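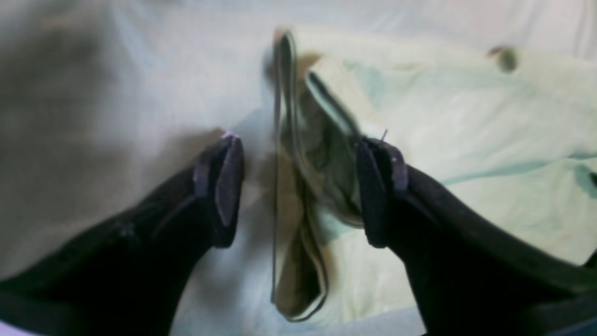 Folding for Small Spaces: What We Learned About Putting Away Household Cloths
Project report, Home and Textile Studies
Femi Isah and Salamatu Adeleke

Where the idea came from

Our project began with a drawer. Salamatu's apartment in Skonden has exactly one drawer in the kitchen that is deep enough for linens, and every time either of us wanted a dish towel out of it, three others came along for the ride. When we had to pick a topic in April we had been complaining about that drawer for so long that it seemed only fair to get some school credit out of it!

The question we settled on was a simple one. If you have thin everyday cloths (dish cloths, tea towels, the lightweight kind you use to line a basket), which way of folding them keeps them neat through ordinary use, and which way is easy enough that a tired person will still do it at 9 in the evening? We thought both halves mattered. A lovely fold that only gets done once is not much help in a kitchen.

What we tried

We compared 4 folds. The first was the plain quarter fold that both of our families use. The second was the long third, where the cloth goes into a strip and is then turned over on itself. The third was the roll, and the fourth was the standing fold, in which the cloth is made into a small firm packet and set on its edge like a book. Our teacher at Lastidholm suggested we leave out anything that needed clips or dividers, and we were glad of that later on, when there was quite enough to keep track of already.

We folded each cloth on a flat surface, smoothed it with the side of the hand, and put it away in the drawer. In all we recorded 54 folds, spread over 2 weeks, and each of us wrote notes before looking at what the other had written.

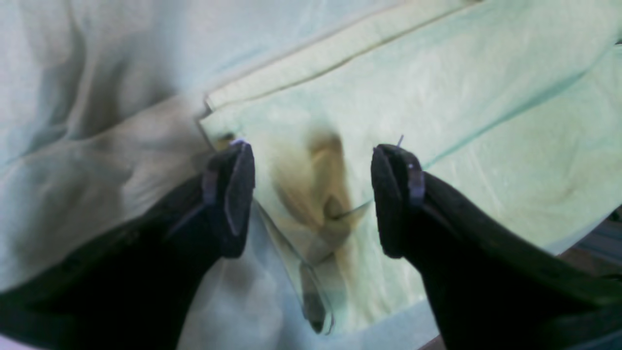 Mint-green cloth with its hem and creases showing, and a brownish-olive mark on the fabric.

Stains turned out to be a bigger part of the story than we had planned for. Salamatu's grandmother always folds the marked side inward so that the good side greets you when you open the drawer, and we had both been doing it that way without thinking. The trouble is that you forget the mark is there, and the cloth goes back into use without ever getting the soak it needed. By the second week we had switched to folding marks outward on purpose. The drawer looked less pretty, but the cloths that needed attention got it.

Edges and corners
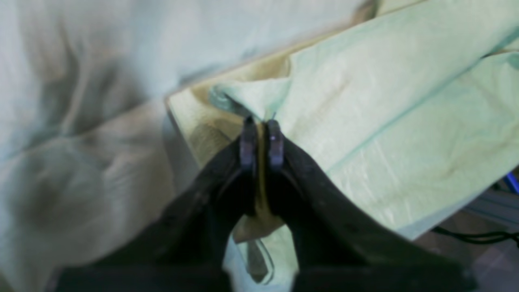

Getting a good first edge was the step that gave us the most trouble. With a thick bath towel you can be fairly careless and the weight of the thing forgives you, but a thin cloth will take any small slip at the start and carry it through every fold afterward. Femi's habit was to grab a big handful and flop it over, and his packets leaned. What works better is taking just a thin edge of the cloth and lifting that, as with the light green one here, although even then the fold can curl and bunch up into a little roll near the place where it is held. When that happened we laid the edge back down, stroked it flat from the middle outward, and started over. It sounds fussy, and for the first few tries it is, but after an afternoon of practice it had become a habit for both of us.

We also learned to work from the hem. The hem is the one part of the cloth that somebody already made straight for you, so it is a good line to fold against, even when the rest has pulled out of shape in the wash.
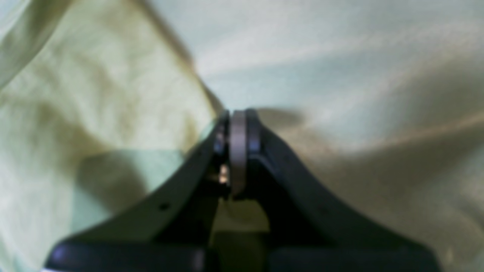
The standing fold depended on this more than any of the others. If the first edge was even, the packet held itself up and could be picked out of the drawer without disturbing its neighbors. If the first edge was crooked, it sagged open within a day or so, and once one packet sags the next one leans into it.

Results

Of our 54 recorded folds, 39 still looked tidy when we checked them the following day. The roll did worst for us, mainly by coming undone at the loose end. The quarter fold was the fastest and the standing fold the neatest, and the long third sat somewhere in between without either of us getting very excited about it.

What we would change

We would like to repeat the whole thing with heavier cloths, and with somebody else's drawer. We would also ask people who had not been practicing for two weeks to do the folding, as our hands had clearly improved by the end and that must have helped whichever folds we did last. Salamatu has kept the standing fold at home. Femi went back to the quarter fold, but he does start from the hem now.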